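How to Re-season a Tired Wooden Chopping Board (and Keep It That Way)

Posted 11/08/2018

My mother-in-law's chopping board came to us in a box with some saucepans and a fondue set, and for a long time it lived behind the bread bin looking sorry for itself. It was grey and furry to the touch, it smelled very faintly of onions whatever you did to it, and one end had gone so dry that you could have struck a match on it. I very nearly put it out with the recycling. I'm so glad I didn't, because it is now the best board in the kitchen, and getting it there took one evening of proper work and a few minutes here and there over the days that followed.

I've written this up because I've been asked for it a few times now (usually by somebody holding a board that looks just like ours did) and I always forget a step when I explain it out loud. It works for chopping boards, bread boards, cheese boards, wooden spoons and salad bowls. It isn't meant for anything varnished or painted, so if your board is shiny and water sits on it like rain on a car bonnet, leave it be.

Is it worth saving?

Have a good look at it in daylight first. Knife marks don't matter, and neither do stains. A bit of a warp can often be lived with, and a small crack at the end of the grain may close up again once the wood has had a drink of oil. What I would say goodbye to is a board with a split that runs right through, or one with black mould deep down in the cuts, or one where the glue between the strips has let go so that you can feel the pieces shift when you press on them. You can use those for standing plant pots on.

What you'll need

Coarse salt, a good handful
Half a lemon
Washing-up liquid and a scrubbing brush
Sandpaper in two grades, one medium (120) and one fine (240)
Food-safe mineral oil, one small bottle
A lump of beeswax, if you want to make the finishing paste
Old cotton cloths, more than you think
A clean jam jar with a lid

The oil is the one thing people fret over. I use the Vaswood board oil, which comes in a 295 ml bottle and has lasted me through our board, my sister's board and a whole jug of spoons. Any plain mineral oil sold for use on kitchen wood will do the same job. Please don't be tempted by olive oil or sunflower oil, however handy they are. They go sticky and then they go rancid, and you will be able to smell it in your sandwiches. Walnut oil is lovely and does dry properly, but I don't use it here as we have a nut allergy in the family.

Step one: clean it

Sprinkle the salt all over the board and scrub it in with the cut side of the lemon, squeezing a little as you go. Work in small circles and take your time over the smelly bits. You'll end up with a rather unpleasant grey slush, which is very satisfying in its way. Leave it for five minutes, scrape it off with a spatula and do the other side.

Then wash the board quickly in hot water with a drop of washing-up liquid, rinse it and wipe it down. Be brisk about it. Never leave a wooden board soaking in the bowl, and never ever put it in the dishwasher – that is how ours got into such a state to begin with.

Step two: dry it properly

This is the dull part, and it's the part I used to skimp on. Stand the board on its edge, somewhere airy, and leave it overnight at the very least. A full day is better. Don't put it on a radiator or in front of the fire to hurry things along, as the outside will shrink before the inside does and you may hear a horrible crack in the night. If you've nowhere to prop it upright, lay it across two wooden spoons so the air can get underneath, and turn it over when you remember.

Step three: sand it

Take it outside if the weather's kind. Start with the medium paper and go along the grain, with long even strokes, leaning on it only lightly. I wrap the paper round an old cork block that my father made, but a matchbox or an offcut of wood is fine. You're taking off the grey fuzz and the sharpest of the knife marks. You aren't trying to make it look new, and if you chase every last cut you'll be there until Christmas and have half a board left.

When it feels even under your palm, wipe it with a damp cloth. The wood will go rough again as it dries, which is quite normal and nothing you've done wrong. The water lifts the loose fibres. Let it dry for an hour or so, then go over it with the fine paper and it'll come up beautifully smooth, like the inside of a shell. Round the corners off a little while you're at it. They chip less.

Wipe away all the dust with a dry cloth and then have another look, as there's always more in the juice groove if your board has one.
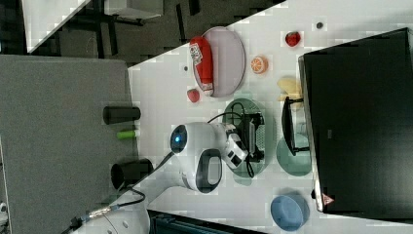

How do I know when the board has had enough oil?

The wood tells you by how it drinks. Put on a coat, leave it for the time given below, and look at it in a slanting light. If it's gone dull and patchy it wants another. Once the oil is still sitting on the surface after a whole night, wipe off the extra and stop there.

Step four: oil it

Warm the bottle of oil first by standing it in a mug of hot tap water for ten minutes. Warm oil is thinner and goes in further. Pour a little pool into the middle of the board and spread it with a folded cloth, going with the grain again, right out to the sides. Don't forget the edges. The end grain, where you can see the little rings and dots of the wood, is the thirstiest part of all and it's where cracks start, so I go over the ends twice each time.

Leave it for 15 minutes, then top up any spots that have gone dry. Turn it over and do the back. It really must have the back done as well, even though it's never seen, or one face will take up damp faster than the other and the board will start to rock on the worktop.

Leave it overnight, wipe it, and do the same again the next evening. Our poor old thing took 3 coats before it was satisfied, but a board that's only a bit dry may be happy with 2. The colour change with the first coat is the best moment of the whole business. Ours went from the shade of a garden fence to a deep warm honey in front of my eyes, and I called everybody in from the other room to look. They were polite about it.

Step five: wax it (if you like)

You can stop after the oil and have a perfectly good board. I do like a bit of wax on top, though. It gives a soft sheen and makes water bead up for longer, and it smells wonderful.

To make the paste, grate or chop the beeswax and put one part wax to four parts oil in the clean jam jar. Stand the jar in a pan with a few inches of water and heat it very gently, stirring with a lolly stick, until it's all melted together. Keep the heat low and stay in the kitchen while it's on. Take it off, let it cool with the lid off, and it'll set into something like soft butter. If it's too hard to scoop, melt it again with a splash more oil. If it's runny, a bit more wax.

Rub a small amount all over the board with your fingers or a cloth. Leave it for half an hour and buff it with a clean dry cloth until it stops feeling greasy. Use more elbow than you think is needed. A board that still feels tacky the next day has simply got too much on it, and another good rub will put it right.

The paste keeps for months in a cupboard. I made a big batch last September and gave most of it away in little jars.

A word about the cloths

Mineral oil doesn't heat up by itself as it dries, but linseed and some other finishing oils certainly do, and a bundle of oily rags in a warm bin can catch fire. I treat all of mine the same way so that I never have to remember which was which. Lay them out flat outdoors until they've gone stiff, and then they can go in the rubbish.

Looking after it from now on

Wash it by hand as soon as you've finished with it, both sides, and dry it with a tea towel before standing it on its edge. If you've cut up something strong like garlic, rub it with a bit of lemon and rinse. I keep a separate board for raw meat and I'd suggest you do the same.

Give it a light coat of oil once a month if it's used daily. You can test it by flicking a few drops of water on: if they sit up in beads it's fine, and if they soak in and leave dark spots it's time. New boards want it rather more often to begin with, perhaps weekly for the first month.

Bread boards get less water on them and can go much longer between coats. Wooden spoons I do all in one go, a dozen at a time, standing them handle down in a jug after they've been rubbed over – put some newspaper underneath, as they drip.

If your board has a rubber foot or a metal handle, unscrew it before you sand, and put the screws in a saucer where you'll find them again.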